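Why Plates Stand in a Rack

A plate can be stored in two ways. It can lie flat on top of other plates, or it can stand on its edge in a rack. Both ways work. They use space differently, and they put different forces on the plates.

The parts of a plate

A plate has a center, a rim, and a foot. The center is the flat part that holds the food. The rim is the raised band around the outside. The foot is a low ring on the underside that lifts the plate slightly off the table. Turn a plate over and you can usually feel the foot with your fingertip. It often feels rougher than the rest, because on many plates the foot has no glaze on it.

Glaze is a thin layer of glass. It is put on the clay as a liquid and then heated in an oven called a kiln. The glaze melts, spreads out, and hardens as it cools. Some glazes are shiny and some are matte. A matte glaze scatters light in many directions, so it has no bright reflections. Many kilns for dishes run at more than 2,000 degrees Fahrenheit. A kitchen oven cannot get that hot.

What happens in a flat pile

In a flat pile, each plate carries the weight of every plate above it. Suppose each plate weighs 415 grams and there are 9 plates in the pile. The bottom plate carries 8 plates, and 8 times 415 is 3,320 grams. The top plate carries nothing.

Ceramic is strong when it is squeezed evenly, so a neat pile does not usually break the bottom plate. Scratches are a more common problem. The rough foot of one plate sits on the glazed center of the plate below it. When a plate is dragged out sideways, the foot rubs across the glaze. A sheet of felt or a paper towel between the plates reduces the rubbing.

There is also the question of getting a plate out. To reach the bottom plate, you must lift all the others first.

What happens in a rack

A rack holds each plate on its edge. The bottom of the rim rests on the table or on a wire, and the sides of the slot stop the plate from falling over. Each plate now rests on its own edge. It does not carry the plates beside it, although it may lean on them a little if the slots are wide.

A round plate standing on its edge can roll like a wheel. It can also tip toward its face or toward its back. A good rack prevents both movements. It touches the plate in at least 2 places along the edge, which stops rolling, and it has supports on each side, which stop tipping.

Many racks let the plates lean slightly. A plate that leans always pushes in the same direction, so it stays against its support. A plate that stands exactly straight can wobble when the table is bumped.

Colors and rims

When plates stand in a row, the front one hides most of the others and only the edges show. If every plate is white, the edges look alike. If the plates have different colors, each edge can be told apart, and you can find a certain plate without moving the rest.
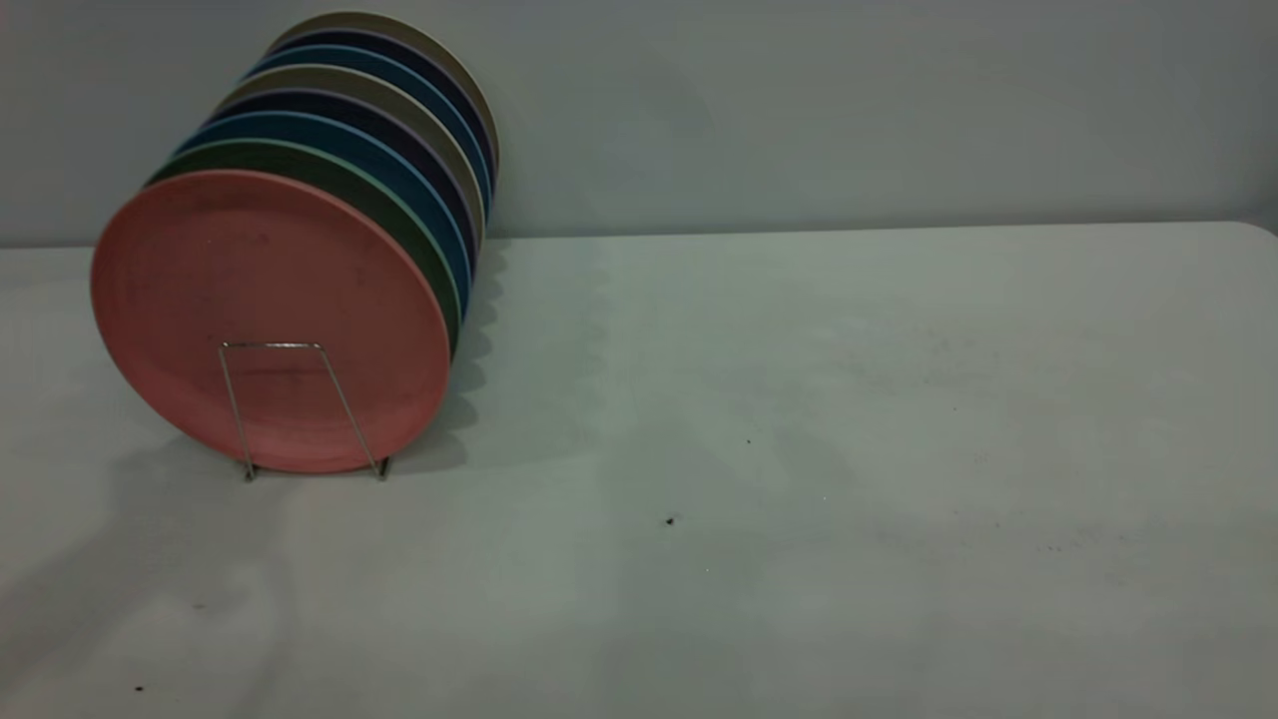 Ondport Elementary tried this question with its July cooking club, and one child wrote back that the blue plates were still hard to find, since two blues look nearly the same from the edge. The club moved the blue plates apart and put a different color between them. The child reported that this worked better.

Drying

Racks are also used for drying. Water on a flat plate collects in the center and has to evaporate, which takes a long time. Water on a standing plate runs down to the lowest point of the rim and drips off. Air can reach both the front and the back. Leave a gap between plates when they are wet. If two wet plates touch, water is held in the narrow space between them and dries slowly.

Try it

You need a rack, a tray, two plastic plates of the same kind, and a clock. Ask an adult before you use kitchen things.

1. Put the rack on the tray.
2. Dip both plates in water.
3. Lay one plate flat on the tray, face up. Stand the other in the rack.
4. Check both plates every ten minutes and write down what you see.
5. Stop when one plate is completely dry.

Words to know

Ceramic: a hard material made by heating clay.
Evaporate: to change from a liquid into a gas.
Foot: the ring under a plate.
Glaze: the glassy layer on the outside of a ceramic dish.
Kiln: a very hot oven for clay.
Matte: not shiny.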